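Helel Folding Cell -- Progress Report to Starton
Prepared by Mirjana Stojanović, 7 October 2019

Work this period covered gripper maintenance and cable routing on the two-arm cell. Ajith Unnithan replaced the finger pads on both arms and reset the closing force to 18 N. Grasp checks use a single knit garment on the white table, with the laptop kept at the left side for jogging and logging.
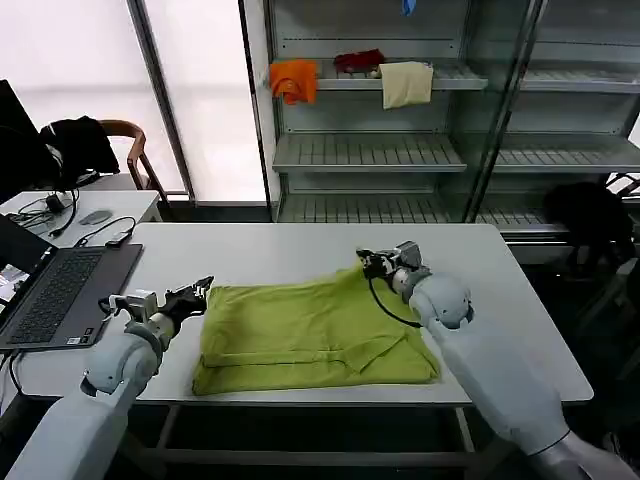

Gripper alignment

The right fingers had worn unevenly and were letting go of thin edges. Jabari Lema shimmed the linkage and re-zeroed the closed position. Acceptance is a corner pinch with the fingertips fully closed on one layer of cloth, then a short vertical lift.

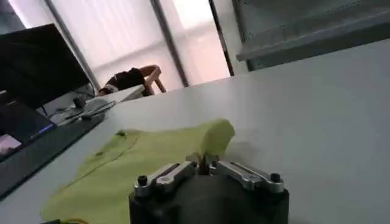 The pivot bolts are now on a fixed check every 43 hours of run time -- the earlier interval was too long. Thread locker is applied at each check. One spare linkage set is on order from Vinari.

Open items: strain relief for the right arm cable, and a written procedure for wrist camera calibration. Aníbal Zapata has both.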